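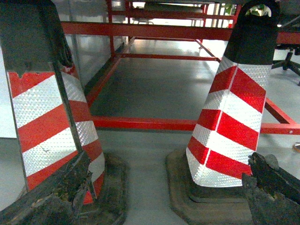
Two striped traffic cones on a grey floor.

Product Review: Ilta Hardware Wallet

The Ilta is a hardware wallet from Cavard, intended for individuals and small firms that hold digital assets and prefer to keep their private keys offline. Our desk tested it over three weeks with two desktop computers and one phone.

Initial setup took around 50 minutes, most of it spent on a firmware update that had to be restarted once. The recovery phrase is shown on the device only, and the owner must confirm every word before an account can be opened. The printed guide covers this stage well, although its section on passphrases is too short.

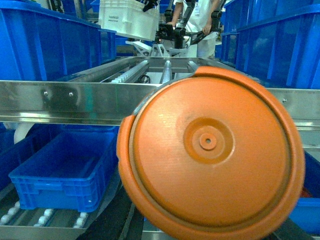 By Hui-mei Hsieh, Reviews Desk

Daily use is straightforward. Each transfer is displayed in full on the device, including the network fee, and must be approved with both buttons. We sent small amounts on three networks and found no mismatch between the device and the companion application. Longer addresses require scrolling — a minor annoyance, but one that may tempt users to skip the check.

The application is the weaker part. Its history page exports no more than 200 transactions at a time, and token labels were sometimes slow to load. Support replied to our question on a Thursday, one day after it was submitted.

Rating: 3 out of 5. Readers with simple holdings will be well served. Those who need shared approval should wait for version 2 of the application.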